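Search this forum Go Advanced search

Budgeting for a first arm and gripper: what am I forgetting?

agata_v
Hello all, long-time reader, first proper post. I run a small workshop with my sister Pierina (we make boxed learning sets, letters and shapes and the like, and pack them ourselves) and we've finally talked each other into getting an arm for the packing bench. The plan is one small arm, one two-finger gripper, a camera if the money stretches, and a simulator so I can try things out at home before we spend the big money. Pierina wants a proper written budget by the end of July and I've got as far as "arm" and "gripper" and then a lot of white space.

So far I've had two quotes, one for a Skundmont and one for an Ullden. The Skundmont is dearer but comes with the gripper and the cables. The Ullden looks cheap until you start adding bits on. What else should be on my list?

tizi_sanna
Oh, I love these threads! Welcome. First thing, put down a line for fingers. Not the gripper, the fingers. The ones that come with it will be fine for one thing you pack and hopeless for another, and you'll want different tips sooner than you think. I put 400 aside for fingertips and pads in our first year and spent nearly all of it, and I never regretted a penny (my husband might tell you different).

Second thing, a stand. We bolted ours to an ordinary bench and the whole bench wobbled every time it stopped. Had to buy a heavy one after all, plus delivery, plus a man to help get it through the door.

carmela.p
Going to disagree with Tizi a bit. I wouldn't buy any spare fingers up front. Get the simulator going first, put your own shapes in it, and see which ones the standard fingers can't manage. Then buy for those. We did it the other way round and there's a drawer in our unit full of lovely rubber tips that have never been near the arm.

And do budget for the simulator, even if the software is free. You'll want a decent graphics card, and you'll want somebody's time to make the models. That was our biggest surprise. The computer was the cheap bit.

agata_v
Right, that's useful, thank you both. I've been playing with the trial of Farina in the evenings, so here's where I've got to. I made a bench top with some clutter on it and I'm trying to get the gripper onto a T-shaped piece with letters on. The view's all on the slant because I haven't worked out how to set my camera up yet.

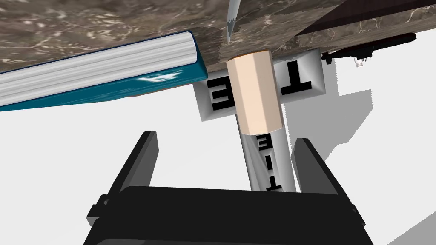 Do I need to pay for the full simulator licence before I've bought the arm?

Stay on the trial until you've picked your arm, then pay for the licence once you know there's a model of that arm in the library.

That last bit is what the Farina sales lady told me on the phone, by the way, I'd written down my question and her answer and thought I'd paste them in for anyone else who's wondering. Does it match what you've all found?

carmela.p
It does, and good on her for saying so, she could have had your money. I like that you've got other things lying about near the piece. Everyone starts with one lonely block on a clean table and then gets a nasty shock. With the fingers either side of the stem like that, I'd want to know what happens to the peach cylinder sitting on top once you close and lift. Does it roll off? Does your real bench have things sitting on other things? If it does, I'd put the camera down as a must and not an "if the money stretches".

agata_v
Our real bench has everything on top of everything, I'm ashamed to say. Camera moved up the list!

lucrezia_pagano
Can I be the grump? I think simulators are a money pit for a shop your size. We're 4 people. We skipped it altogether, hired a Pravard for a month and just tried it with our own stock on our own bench. By the end I knew exactly what it would drop and what it wouldn't. I've seen people spend a whole winter getting a book to look nice and shiny on screen, and the arm still couldn't pick up a real one.

tizi_sanna
Lucrezia, you say this in every thread, ha. But hiring is a fair point, and I wish I'd done it. Does the hire firm take anything off if you go on to buy?

lucrezia_pagano
Ours took off half the hire. Ask before you sign, they didn't offer it, I had to push. And I say it in every thread because people keep asking!

carmela.p
I'd still do both. A month's hire goes by terribly fast if you spend the first fortnight learning which button does what. A few evenings in the trial first and you turn up ready. I don't think a book on screen tells you how a real one bends, I'll give you that. But it does tell you whether the gripper body is going to clout something on the way down, and ours is a big chunky thing, so that mattered a lot to us.

agata_v
That's a thought, the body of the gripper does look enormous next to the pieces in mine. I hadn't even asked either firm for the measurements. Emailing them both tonight.

While I'm here, what did people do about training and upkeep? The Skundmont quote has a yearly service on it and the Ullden one doesn't mention it at all.

tizi_sanna
If it's not mentioned, it's extra. Ring and ask for it in writing. Also ask how long for spare parts. We once waited 13 days for a cable, one silly cable, and packed the whole lot by hand with my mum and my niece helping. I keep a spare now. Put a spare cable on your list.

lucrezia_pagano
And a safety check. You'll want somebody who knows what they're doing to look over the whole set-up before you run it with people nearby. Don't leave it as a nought in the budget and hope.

pierina_v
Sister here, I've made an account just to see what she's spending. How much of this could wait until next year?

carmela.p
Hello Pierina! I'd let the licence wait, and the spare fingers. I wouldn't let the stand, the safety check or the camera wait.

tizi_sanna
Keep a bit back for fingers!! I'm not budging.

agata_v
OK, list so far, in the order Pierina will let me have them: hire for a month (asking about money off), stand, safety check, camera, arm and gripper, one spare cable, a small pot for fingers (sorry Carmela), then the licence. Training I've still got as a question mark. I'll come back with the measurements when the firms reply, and if anyone has a Skundmont on a bench under a low shelf, I'd love to know how much room you left above it.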